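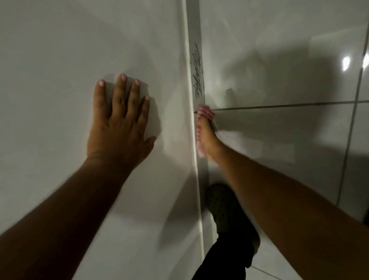 Open day at Laskowska: teaching a robot to clean a bathroom

In November 2018 the Clelteo project opened its workshop at Laskowska to members and neighbors for one afternoon, and 189 people came. Most of them asked first to see the robot arm. We started, however, with the cleaning work that the arm should learn one day, as it is done by a person and seen from the height of the eyes.

The task was the inside corner between a plain wall and a tiled one. It looks simple, but both hands have a job. One hand leans on the wall and keeps the body steady, the other pushes a small cloth into the seam and must feel how hard it is pressing. For a machine the second part is the difficult one. Glossy tiles are also a problem, as they reflect the lamp and the vision software takes the bright spot for an edge.
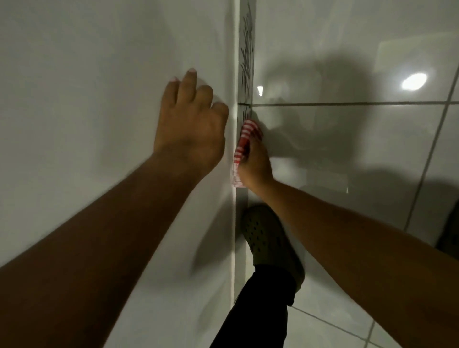
Corner cleaning by hand, with the cloth pressed into the seam under the dark marks.

Visitors could then look through a part of the Prorkham collection, which now holds around 3000 short recordings of household work, sorted into 13 tasks. The corner belongs to the group "walls and joints" - the smallest one until now, and we would like to make it bigger before June.

Many guests asked when such a robot can be bought. We do not have a date for this. The arm itself was shown in two short runs on a flat test panel from Merkano, and it will not try a real corner until the new force sensor is installed.

The next open day is planned for June. Entrance is free, but please register at the Laskowska front desk.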